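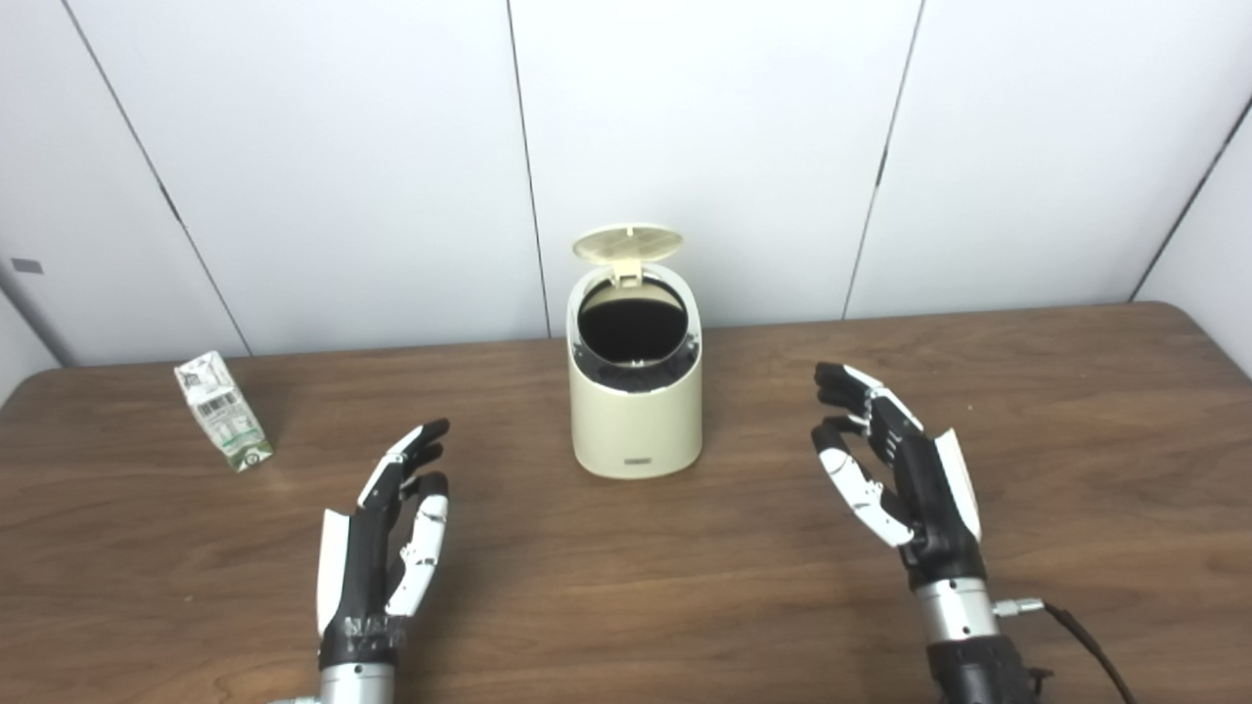 木の机と、ふたの開いたクリーム色の小さなごみ箱

# 法律が憲法に合っているかを、だれが決めるのでしょうか

小学校高学年のみなさんへ

発行:ルムラ市民教育センター(Rumura)
公開日:2022年2月2日

## はじめに

国には、たくさんの法律があります。学校のこと、道路のこと、働く人のこと、税金のこと。わたしたちの毎日のくらしは、法律と深くつながっています。

では、もし法律の中に、人びとの大切な権利を傷つけるものがあったら、どうなるのでしょうか。このページでは、裁判所がもっている「違憲審査(いけんしんさ)」というはたらきについて学びます。少しむずかしい言葉が出てきますが、一つずつ説明しますので、ゆっくり読んでください。

## 憲法とは何ですか

憲法は、国のしくみと、人びとの権利を定めた、いちばん上にあるきまりです。法律は国会がつくりますが、憲法に反する法律をつくることはできません。

憲法には、次のようなことが書かれています。

- 自分の考えをもち、それを発表する自由があること
- すべての人が法の下に平等であること
- 教育を受ける権利があること
- 国会、内閣、裁判所がそれぞれどのような仕事をするか

法律が人びとに向けたきまりであることが多いのに対し、憲法は、まず国の仕事をする人たちに向けられたきまりです。大臣も、国会議員も、裁判官も、憲法を守らなければなりません。

## 三つの力を分けるしくみ

国の大きな力は、三つに分けられています。法律をつくる力を「立法権」といい、国会が受けもちます。法律にもとづいて実際の仕事を行う力を「行政権」といい、内閣が受けもちます。争いごとを法律にしたがって解決する力を「司法権」といい、裁判所が受けもちます。このしくみを「三権分立」とよびます。

力を分けておくのは、一つのところに集まりすぎると、まちがいが起きたときに止める人がいなくなるためです。三つの機関は、たがいの仕事を確かめ合っています。たとえば、内閣は最高裁判所の長官を指名し、国会は裁判官をやめさせるかどうかを決める裁判を開くことができます。裁判所が法律を調べる違憲審査も、この確かめ合いの一つです。

## ワリア町の物語で考えてみましょう

ここからは、お話を使って考えます。

ワリア町は、ワリア川のほとりにある町です。ある年の二月、町の議会で、次のような条例が決まりました。条例とは、都道府県や市町村の議会がつくるきまりのことです。

> 町の広場で意見を書いた紙を配る人は、前もって町に2,000円をはらい、紙の内容について町長の許可を受けなければならない。

町に住むウェンディ・マースデンさんは、ダドビー通りの図書館がなくなることに反対していました。そこで、自分の考えを紙に書き、広場で20人に配りました。お金ははらわず、許可も受けていませんでした。町はマースデンさんに、条例にしたがって罰金をはらうように求めました。

マースデンさんは、「この条例は、自分の考えを発表する自由をうばっています」と考え、裁判所にうったえました。

さて、裁判官はどのようなことを調べるでしょうか。

まず、条例が何のためにつくられたのかを調べます。町は「広場にごみが散らかるのをふせぐためです」と説明しました。広場をきれいに保つことは、町の大切な仕事です。

次に、その目的のために、このきまりが本当に必要かどうかを考えます。ごみをふせぐのであれば、ごみ箱を置くことや、落ちた紙を拾うように求めることもできます。町長が紙の内容を読んで、よい意見と悪い意見を選ぶことは、ごみの問題とどのような関係があるのでしょうか。

裁判所は、町と、マースデンさんの両方の言い分を聞きました。そして、この条例は憲法が守っている自由を必要以上に制限していると判断し、罰金を取り消しました。

## 裁判所は、いつでも法律を調べられるのですか

日本では、裁判所が自分から法律をさがして調べることはありません。実際に争いごとが起こり、だれかがうったえを起こしたときに、その事件を解決するために必要な範囲で調べます。

うったえは、多くの場合、地方裁判所などから始まります。判決に納得できない人は、上の裁判所にもう一度調べてもらうよう求めることができます。最後に判断するのが最高裁判所です。憲法に合っているかどうかを最終的に決めることから、最高裁判所は「憲法の番人」ともよばれています。最高裁判所には、長官をふくめて15人の裁判官がいます。

国によっては、憲法についての判断だけを行う特別な裁判所を置いているところもあります。

## 多数決と裁判所

「国会議員は選挙で選ばれているのに、選挙で選ばれていない裁判官が、国会の決めた法律を認めないのはおかしいのではないか」と考える人もいます。これは、多くの国で長く話し合われてきた問題です。

民主主義では、みんなで話し合い、意見がまとまらないときには多数決で決めることがあります。しかし、多数決で決めたことが、人数の少ない人たちの権利を傷つけてしまう場合もあります。憲法は、そのような場合でも守られるべき権利を定めています。

一方で、裁判官の判断がいつも正しいとはかぎりません。そのため、裁判官は判決の理由を文章にして示します。また日本では、最高裁判所の裁判官について、国民が審査する「国民審査」という制度があります。

## 言葉の説明

**違憲**:憲法に反していること。

**合憲**:憲法に合っていること。

**判決**:裁判所が、裁判の結果として示す判断。

**上訴**:判決に納得できないとき、上の裁判所に調べ直しを求めること。

## 話し合ってみましょう

1. ワリア町が広場をきれいに保つためには、どのような条例をつくればよかったと思いますか。
2. あなたの学級に、一部の人だけがこまってしまうきまりがあったとき、どのような手順で見直すことができますか。

## 先生・保護者の方へ

本教材は、社会科の学習の補助資料として作成したものです。授業での印刷および配布は自由に行っていただけます。児童用ワークシートは、教材配信サービス「プラロン」(Plaron)に掲載しています。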